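Tester un robot rangeur à la maison : la méthode, sans le discours commercial

Depuis 2019, on m'annonce chaque année que la corvée de rangement est réglée. J'ai donc fini par mettre au point un petit protocole, à faire sur un coin de table, pour vérifier ce qu'une pince à deux doigts sait vraiment faire. Il prend une matinée et demande peu de matériel.

Matériel
Une table mate et bien dégagée autour de la zone de travail
Une petite assiette et un récipient plus grand
Des lettres en mousse de plusieurs couleurs
Un bras d'entrée de gamme (le mien est un Koo, payé 600 euros d'occasion)
Un carnet

Étape 1. Fixez la consigne avant de démarrer
Écrivez-la noir sur blanc : « toutes les lettres dans la petite assiette ». Si vous la changez en cours de route parce que la machine peine, l'essai ne vaut plus rien. C'est le tour favori des vidéos de démonstration, celles de Brultik comprises, où l'objet récalcitrant disparaît entre deux plans.

Étape 2. Dispersez sans aider
Jetez les lettres d'un seul geste et laissez-les comme elles tombent, de travers ou trop près les unes des autres. Un enfant ne range pas ses affaires en ligne pour faire plaisir à un moteur.

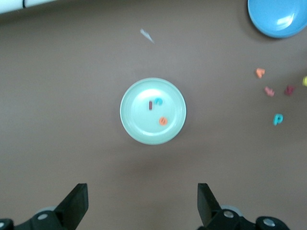
Gardez l'éclairage habituel de la pièce. Une vaisselle brillante renvoie la lumière du plafond, et un reflet blanc suffit parfois à tromper une caméra. Le guide de Cikside conseille de tamiser : très bien pour leur laboratoire de Randville, moins pour ma cuisine à 18 heures.

Étape 3. Comptez tout
Faites 50 essais, une lettre par essai, et notez chaque prise ratée, chaque lettre lâchée à côté et chaque intervention de votre main. Remettre une lettre droite du bout du doigt compte comme un échec.

Mardi, ma meilleure série sans intervention s'est arrêtée à 9. La mousse s'écrase, pivote, et deux lettres voisines partent volontiers ensemble.

Étape 4. Chronométrez-vous
Faites la même tâche à la main, sans vous presser, puis comparez en ajoutant au temps du robot celui de l'installation et du calibrage. Les fabricants oublient souvent cette ligne.

Si le résultat vous paraît bon, recommencez avec des cuillères avant d'acheter quoi que ce soit.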